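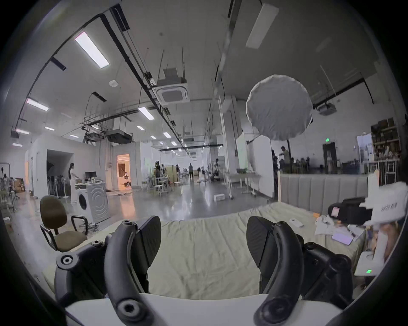
How does a robot learn to tidy up clothes?

It learns a lot like you do, by being shown, over and over again. People do the job first, and the robot's computer studies what they did until it starts to find the pattern.

At the Umimcombe open day in October, we got to see how that showing part works, and it was so much fun (and a bit slower than we expected!). Our guide, Iwona Urbańczyk, told us that a person holds a gripper in their hand and squeezes it to open and close the two fingers. A small camera on it remembers every move. One job, like folding a shirt, gets shown 250 times before the robot has its first try, and a really tricky one can need nearly 900!
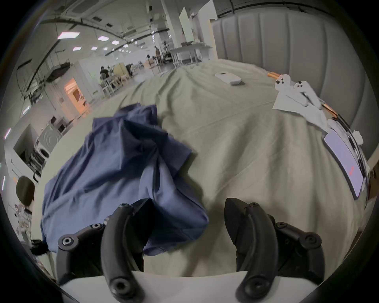

Two black fingers and some crumpled navy blue cloth.

Cloth is hard for robots, you see. A cup keeps its shape, but a shirt flops into a new one each time you touch it. Try it at home with a T-shirt: pick it up using just your thumb and one finger, drop it on your bed, and then do it again. Did it land the same way?

Children from 8 and up can come to the next open day with a grown-up.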